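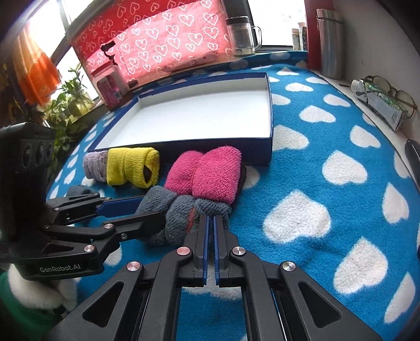

I used to be a sock drawer shover. Clean socks went in at the front, got pushed to the back, and every morning before work I was in there up to the elbow looking for a second gray one. I kept it up for years! What finally changed me was moving into the apartment in Loltalville, where the only dresser that fit the bedroom has drawers about as deep as a cookie sheet.

So now I roll, and I keep the rolls in box lids. That's the whole system, really, but there are a few things I've figured out along the way (mostly by doing them wrong first), and a couple of you asked after my closet post, so let's get into it.

Start on the bed

I do my socks on the bed with a blanket pulled flat. The couch is no good, they slide down between the cushions. The floor is fine if you have better knees than mine. Dump the whole lot out and find all the pairs before you roll a single thing. I know it's tempting to roll as you go, but then you end up with a navy one married to a black one and you don't find out until you're sitting in the dentist's waiting room in daylight.

Pick a blanket that isn't dark, by the way. I lost a charcoal ankle sock on a brown throw for most of a Saturday.

How I roll

Lay one sock on top of the other, heels both facing up or both to the side, I don't care which as long as they match. Smooth them with your hand. Start at the toes and roll toward the cuff, snug but not tight. When you get to the top you have two choices.

The loose way is to just stop there and set the roll down with the end underneath. This is kindest to the elastic and it's what I do with anything knitted by hand. My friend Ingvild Wallin knits, and she gave me a talking-to about stretching out cuffs that I have never forgotten.

The tucked way is to take the outer cuff and fold it back over the roll so it holds itself shut. Good for kids' socks, gym socks, anything that's going in a suitcase. Don't pull it so hard that the cuff gapes afterward. If it's a struggle, your roll is too fat, so undo it and start again a bit tighter from the toes.

Fuzzy socks are their own animal. They will not roll small, so don't fight them. I give mine one fold in half and then a lazy roll, and they take up the space of two regular pairs. If you own a lot of them (I do, people keep giving them to me) put them in their own lid or they'll bully everything else out.

Box lids are better than boxes

I tried proper drawer dividers first, the springy kind from Burnovmont, and they popped out every time I shut the drawer with my hip. I tried shoe boxes too, but they were too tall. A lid, though! A lid is low, it has a nice clean edge, and it slides right out so you can carry it to the bed, fill it, and carry it back.

What to look for:

Stiff walls. If the corner squashes when you pinch it, it won't last a month.

A pale inside. You can see what's in there at six in the morning without putting the big light on.

A height about the same as your rolls. Measure the drawer before you fall in love with a lid, and leave yourself a finger's width to get it out again.

Gift box lids are the best ones. I save them all through the holidays and by May I've usually used them up or handed them on. If a corner starts to go, a strip of cloth tape on the outside will fix it for ages.

Filling it

Line the rolls up along the long side, ends up if they're thin, lying down if they're thick. I go by color now, light ones to the left and dark ones to the right. I used to go by type, sport and dress and so on, but I never remembered which group the in-between ones belonged to. Jeptoo Nyanda wrote in to say she sorts hers by how warm they are, which I rather like and may steal next winter.

Don't pack it tight. If you have to pry one out, the neighbors come undone and you're back where you started. I leave a gap about one roll wide for whatever is in the wash.

The odd ones

Singles go in a little bag on the closet doorknob, and they get 60 days. If the partner hasn't turned up by then it becomes a duster. Slip it over your hand and do the blinds with it, a slightly damp one is wonderful for that. Anything with a hole in the heel goes straight to the rag pile unless it's one I'm fond of, and then it goes to the mending basket, where it may stay a very long time.

Next time I'm doing tights, which I've been putting off. If you have a way of storing them that doesn't end in a knot, please leave it in the comments before I start!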